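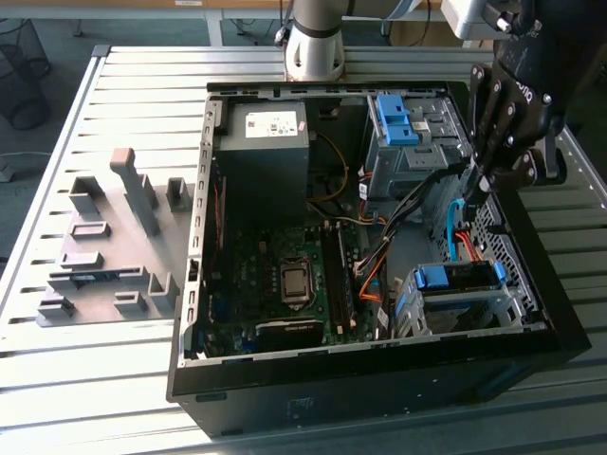 On the bench at Tresum: side panel off, blue latches on show.

The Tresum refurbishing shop opens its doors every August, and I went, having run out of other plans. It sits in Rondstead behind the Söderlund bakery, so the first thing you learn about computer repair is that it smells like cinnamon.

We got a tour in two parts, storage and benches. Storage is shelves. They say 707 machines came through last year, and I believe it, having been walked past what felt like all of them.

The benches were better. A black tower was lying on its side on a slotted aluminum table, and I spent longer over it than I have over some paintings. Everything you're meant to pull on is bright blue, including the tabs on the hard drive bay. The cables follow no such system. Orange, yellow, red, light blue, and a lot of black, arranged much like the drawer under my phone charger.

The talk ran over three hours, with one coffee break. Parking is on Diketberg Road, two dollars, coins only. Bring a sweater for the storage part.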